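Lives in Medicine: Oral History and Biography Project
Progress report to the Gultier Fund
6th August
Prepared by Coralie Pearce, project editor

Work completed

The project was funded to produce short biographies of physicians who trained in one country and spent most of their working lives in another. The target for the full grant is 200 entries. At the close of this reporting period 64 have been published, and another 38 are drafted and waiting for a fact check.

Most of the published entries cover pediatricians, anesthetists and general surgeons. Public health doctors are thin on the list. They tended to move between ministries and left fewer hospital records, so each one takes longer to trace. We have started a separate file for them and will report on it next time.

Recorded interviews

We set out to record 50 interviews with retired doctors or their close relatives. All 50 are now recorded. Transcription is behind. The first transcriber left in July and the replacement needed time to learn the house style, especially for drug names and older terms for procedures. Interviews held in Spanish are being transcribed in Spanish first and then translated. The Huamán family interviews, which run longer than the rest, are in this group.

Two families have asked for parts of their recordings to stay closed. The closed portions are stored apart from the public copies, and the catalog entry says only that a restriction applies.
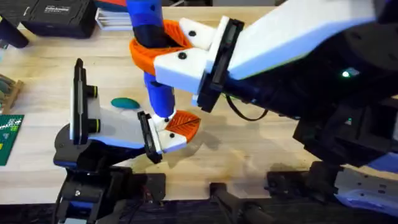

Two robot arms with a long blue and black object.

Archives and sources

The Gurthorpe hospital archive has given us access to its staff registers and to the minutes of the medical board. The registers give dates of appointment and leaving, and in many cases the medical school. They have already corrected errors in entries we had drafted from newspaper obituaries. The most common error is the year of graduation, which families often confuse with the year of first registration.

Personal papers are harder. Several families hold letters and notebooks but do not want them to leave the house. We have been scanning these on visits, and travel costs have gone up as a result. The extra cost has been met from the printing line, where we spent less than planned.

Database

The biographies are kept in Trundedik, the catalog system set up at the start of the grant. Searching by name and specialty works well. Searching by place does not. Cities that changed names, or that are spelled more than one way in English, come up as separate places. A fix is being tested on a copy of the database and will be applied to the live version when the place list has been checked by hand.

Problems and changes

The style guide was revised to allow longer entries where a doctor held posts in more than three countries. Earlier entries have not been reopened unless a family or reader sent a correction.

We would like to move the teaching packet for medical schools to the last part of the grant. It depends on finished transcripts, and those are not ready. No added funds are requested for this change.

Next period

Work will go first to the fact check on the drafted entries, then to the transcripts. Visits to families with personal papers will continue as appointments allow. The place search fix should be live before the next report, and a revised budget sheet showing the move from printing to travel will be sent separately.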